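Lighting under a mezzanine, how many tubes?

Posted Dec 28, 2022 in Workshops and Studios

Skaltura
We moved into a big white unit in November and the work tables ended up under the mezzanine. The main ceiling lights don't do much for that part, so we rely on fluorescent tubes fixed to the underside. People still say they are working in their own shadow. Ceiling under there is ribbed and painted white. Do I add more tubes or move the ones we have?

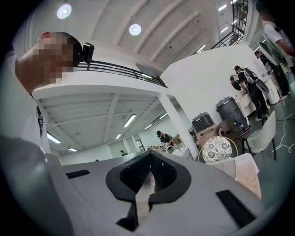

Rolness
Move them first. Yours are at all sorts of angles, and over a bench you want them parallel to the long edge and slightly in front of where people stand. If the tube is behind your back you get a shadow every time you bend over. We had 44 tubes in our old place and it was still bad until we turned them.

What does the ribbing run like? If you fix battens across the ribs you can pick your own direction.

Ngui
just get LED ones, ours were 40 each and way brighter

Radach
Agree with Rolness on position. Before buying anything, take a light meter reading at table height with someone standing in their normal spot. We got more than 2000 lux on bare tables and far less with a person there. White table tops bounce a fair amount back, but once they are covered in stuff you lose that. Clip-on task lamps fixed it for the two worst tables.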